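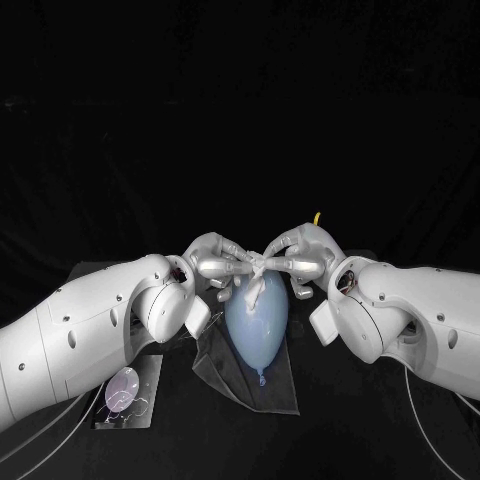 Review: Drukus two-arm tabletop set, with hands
Posted July 27, 2019 by Getsemaní Magaña
Rating: 3 out of 5

I run the purchasing side of a small party supply outfit, which means that when somebody upstairs reads an article about automation, I am the one who has to get quotes. We had the Drukus set on trial through the whole of June. The pitch was balloon work: tie a ribbon, draw a face, repeat until the birthday season ends or we do.

First, the money. The brochure price gets you the arms. The hands are a separate line, the mounting hardware is another, and the software seat renews every year whether you turn the thing on or not. Ezequiel Nava, who has to sign these, circled the word "optional" in four places and wrote "ha" next to each. He was right about all of them. We asked for one quote with everything in it and got it on the third try.

If you are budgeting, set aside money for the room too. You want a solid table, a dark backdrop if your lighting is as bad as ours, and somebody patient. We put the patient person down as 20 hours in the plan. Shabnam Janjua stopped filling in her time sheet when she passed double that, and I have chosen not to ask.

Now the hands, since they cost so much. They are lovely. White, jointed, a thumb that goes where you'd want a thumb to go. Ribbon is a fair test of any fingers, mine included, and these can pinch both sides of a bow without mangling the balloon under it, most of the time. Speed is another matter. Taha Naciri on the packing line ties bows while arguing about soccer, and he was never in any danger.

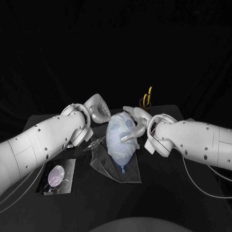 Face duty: marker-like tool in the right hand, left hand hovering by the balloon.

Drawing went better than I expected. The grip on a slim pen is steady, and the eyes come out more or less round. The mouths vary. We had several balloons that looked mildly disappointed, and I kept one on my desk for the budget meeting.

Cables: too many, too white, and always where you want to put your coffee. Drukus sells a routing kit. Of course they do.

I also got a price from Tuncer, whose set is cheaper and comes with simple two-finger grippers. For lifting boxes I'd take it tomorrow. For ribbon, no. Amia will lease you a set by the month, and if I were starting over I would do that first and buy later, or not buy. Their contract is 6 pages long and I understood most of it.

What to put in your plan, from somebody who left half of it out: spare fingertips, the annual seat, freight both ways in case you send it back, and balloons. We set aside 600 balloons for the trial and had to reorder. They are cheap individually.

Support was good. Jaqueline Barajas at the Irkstead office picked up the phone herself, knew the product, and didn't try to sell me the routing kit until the second call.

Would I buy it? For a lab or a school with a grant, sure. For a shop that needs bows by noon, wait a couple of years, or lease. We have asked for a trial extension and are haggling over who pays for it. I'll update this if Ezequiel signs anything.

Pros: beautiful hands, steady with a pen, people who answer the phone
Cons: price, price of the extras, cables, slow on ribbon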